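Opinion

Let the bin-picking class stay boring

Every spring the engineering department at Jelside asks which electives deserve their lab hours, and every spring somebody suggests turning the bin-picking class into a competition team. The argument is easy to follow. Teams get T-shirts and travel money. They get a table at the open house. A class where students spend a term getting a robot arm to lift household objects out of a metal bin gets a line in the catalog.

I have taught in that lab for several years and I think the class should be left as it is.

The work is slow. A pair of students gets the arm, the bin and a box of things from the hardware store and the dollar aisle. They have to write the part that looks, the part that decides and the part that moves, and then they have to run it again and again with the objects in different places. Last term each pair was required to log 136 attempts before the final report. Most of them complained about the number, and I would have complained too. By the end they could tell me which objects their program was bad at and have the records to back it up.

Compare that with what happens at a contest. I took two students to the Zurnport regional as observers in December. We saw 23 entries, and the best were very good. But almost all of them were tuned to the objects on the published list, under lights the teams had been told about months before. One team told us they had stopped testing anything that was not on the list as early as October. I don't blame them. The rules gave points for the list and nothing for anything else, so that is where a sensible team puts its hours.

A student who learns this way learns to finish a task on a set day. That is worth something. Plenty of jobs are like that. It does not teach them to find out where their own system fails, and in my experience that is the skill new hires are missing. El Ouafi, the packaging firm that takes our interns, has asked us for more of it. They have not once asked about trophies.

The other complaint about the class is that it has no audience. Parents who come by the lab see two students watching an arm go down and come up, typing, and watching it again. Fair enough. A chemistry titration has no audience either, and we have not proposed putting it in a gym with a scoreboard.

There is a real problem with the class, and it is money. Roughly half of our lab budget goes to keeping one arm running, which means pairs wait for their turn and some end up working at nine at night. A competition team would make that worse, because a team needs the arm all season. If the department has funds for travel and T-shirts, I would like to see them spent on a second work cell, even a small one.

Students who want to compete should be able to. The Brukia club already meets in the evening and takes anyone who shows up, and several of our best people do both. Give the club a bigger room. Leave the class with its bin, its logs and its grading sheet, which takes off points for a missing failure report and gives none for speed.
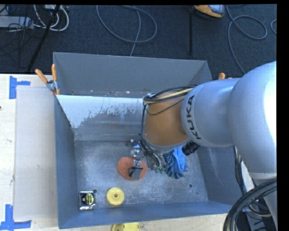 The KUKA arm at work in the bin, with a tape measure and a yellow disc among the objects.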